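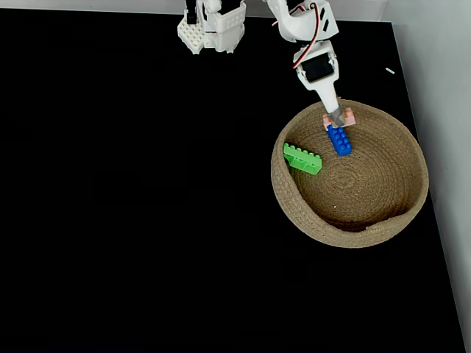

## Unit 5: Storing Things at Home and at Work

These notes go with the second half of the course in household and small-office organization. Read them before the session and bring your floor sketch from Unit 4. The worksheet at the end is due at the start of the next class.

### 5.1 What storage is for

Storage has to do two jobs that pull against each other. It has to keep things out of the way, and it has to give them back when they are wanted. Most bad storage does the first job well. A deep closet can swallow a whole household's winter gear and still be a poor place to keep a hat.

We will use two terms in this unit. **Holding cost** is what you pay to keep an item: floor space, shelf space, dusting, moving it when you move. **Retrieval cost** is the time and effort it takes to get the item into your hand and later put it back. People tend to forget the second half of that. If putting something back is harder than taking it out, the item will end up on the nearest flat surface.

### 5.2 Open and closed containers

An open container (a basket, a tray, a bin with no lid) has a low retrieval cost. You can see in, reach in and drop things in with one hand. It also collects dust, and it stacks badly or not at all.

A closed container (a lidded box, a drawer, a tin) stacks well and keeps dust off. Every use has an extra step, and when boxes are stacked the one on the bottom has several extra steps.

A working rule for this course:

- Used daily: open, within arm's reach, no stacking.
- Used weekly or monthly: open or closed, on a shelf, one layer deep.
- Used once or twice a year: closed, labeled, stacked if you need to.
- Not used in two years: decide whether it is a record, a keepsake or a leftover, and treat it accordingly.

The two-year line is a convention. Some teachers use one year. For tools and spare parts it is often too short, and Kazimír Sýkora argues in the reader that workshops should have no time limit at all, only a space limit.

### 5.3 Reach zones

Stand at the place where the work is done and hold your elbows at your sides. What you can touch by moving only your forearms is the near zone. What you can touch with a straight arm and no lean is the middle zone. Everything else is the far zone, including anything that calls for bending, climbing or walking.

The near zone is small and fills up quickly. Leave most of it empty, as it is also where you work. In the Lonness kitchen plan (handout 3), the designer put the spice rack, the knife block, the kettle and the bread box all in the near zone of one counter. There was no room left to cut bread.

Heavy items go between knee and chest height whatever zone they fall in. This takes priority over how often they are used.

### 5.4 Labels

A label should say what a person looking for the item would call it. "Misc. electrical" is a poor label. "Extension cords" is a good one, and if there are also light bulbs in the box, either add them to the label or move them.

Put the label on the side that faces out when the box is shelved. Labels on lids are hidden as soon as another box goes on top. If a container can be shelved either way round, label both ends.

Color coding works when there are few colors and each has one meaning. It fails when the colored tape runs out and somebody uses what is left – plan for that and buy spare rolls.

### 5.5 Case: the Kasdale supply room

Kasdale is a small mail-order seed company. Its supply room held envelopes, packing tape, printer paper, seasonal display material and a good deal of old stock. Staff complained that the room was too small and asked for a second one.

Dorottya Gál was asked to look at the room in November, after the busy season. She put a dot sticker on every container and told staff to peel it off the first time they opened it. There were 100 containers. The stickers stayed up through the spring.

The containers that lost their stickers early were mostly on the back wall, where the packing supplies had been put when the room was first set up. The old stock was on the open shelves by the door. The two groups were swapped and the request for a second room was dropped. No shelving was bought.

Points to discuss:

- The sticker method records the first use only. What would you miss by relying on it?
- The test began in the quiet season. How might it have come out if it had begun in the busy one?
- Who should decide what happens to the old stock, and what would they need to know?

### 5.6 Shared storage

Storage used by more than one person needs an agreed place for each thing and an agreed person who notices when it runs low. These can be written on a single card taped inside the door. Long rules do not get read.

Allow some private space for each person, even in a small office. A single drawer is enough. Without it, private items spread into the shared shelves and are hard to clear out later.

### Worksheet 5

1. Choose one shelf, drawer or closet that you use at least once a week. Draw it from the front, with approximate heights.
2. Mark each item or group of items as daily, weekly, yearly or not used.
3. Circle anything in the wrong zone according to 5.3.
4. Move up to five things. Write down where each one went.
5. Use the space as normal until the next class, then note which things have drifted back to their old place.

Do not buy containers for this exercise.

**Reading:** Sýkora, "Space Limits in the Workshop," course reader, second section. Gál's floor plans for Kasdale are in the same section, before and after the swap.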